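Search this repo Type / to search Go

# marow-bin-picks

Suction cup versus two-finger gripper, one arm, one grey bin, a great deal of rubbish. This is the data card for the Marow picks. If you're after the conveyor work, wrong repo, and our condolences.

## What's in it

200 pick attempts with the Skutow suction tool and 200 with the Geraghty parallel jaw, run by Kanyarat Khamphan and Kacper Stępień over most of December. Each attempt has a still from the fixed camera, the commanded grasp pose, the joint log and a result code.

Result codes:

- `held` made it to the drop point
- `dropped` made it part of the way
- `missed` closed on air, with confidence
- `stop` somebody hit the button
- `argued` Kacper and Kanyarat coded it differently and neither would budge

We meant to resolve the `argued` rows before release. Filter them out or keep them as a monument, your call.

## Setup

The bin sits on a wooden tabletop with spring clamps on the rim. They went on after the arm leaned on a wall and took the whole bin for a short walk, which invalidated the calibration and Kanyarat's afternoon. Anything in `session_02` before the clamps is in the `uncalibrated` folder and should stay there.

Objects are ordinary household and packaging odds and ends: cups, crinkly foil-type packets, clear plastic, whatever else was going. They get tipped in and left where they land. Boonmee Inthanon wanted a tidy layout and was outvoted.
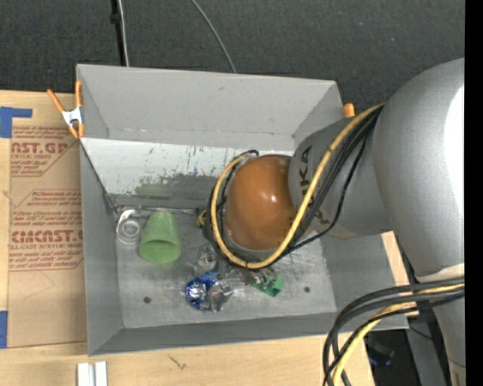 Cable routing changed between sessions and you should care about this more than you'd like to. With the long loop, the cables hide part of the bin floor from the fixed camera in some poses, and the segmenter has been known to propose a grasp on the arm's own wiring. The `occluded` flag was set by hand, by Montri Siriwan, late on a Sunday. Treat it as an opinion.

## Results, such as they are

The suction tool is better on flat, smooth faces and hopeless on anything crumpled. It'll seal on a wrinkle, lift a little, and let go with a small sigh. The jaw copes with crumpled plastic but hates lying flat against a wall, and the fingers are too fat for the corners. We had hoped for a clear winner so we could send one of them back to Vistport. We've kept both.

Clear plastic was bad for everyone. The depth camera mostly declines to believe in it, so the planner aims for the bin floor underneath and any success is luck. We left those picks in the totals. If your method does brilliantly on them, check your masks first.

## Known problems

- The jaw force was set to 50 for the first batch and 70 after that. These are controller units. We've asked what they mean in newtons and will update this file if the answer ever arrives.
- Timestamps on the joint log lag the stills by a frame now and then. `fix_lag.py` sorts out most of it.
- The holes in the bin floor get detected as small dark objects. There are 2 of them and neither has ever been picked successfully.
- Colour balance drifts through the day. We didn't correct it.

## Using it

Run `python load.py --tool suction` or `--tool jaw`. Leaving the flag off loads both and shuffles them, a default Kacper defends to this day. Splits are by session, so please don't reshuffle by still and then email us about your marvellous accuracy.

Questions go to Apinya Hemmin through the issue tracker. Pull requests are welcome, particularly ones that delete things.

Related repositories

marow-conveyor
skutow-driver-patches
geraghty-jaw-mounts
bin-calibration-notes
fixed-camera-rig (archived)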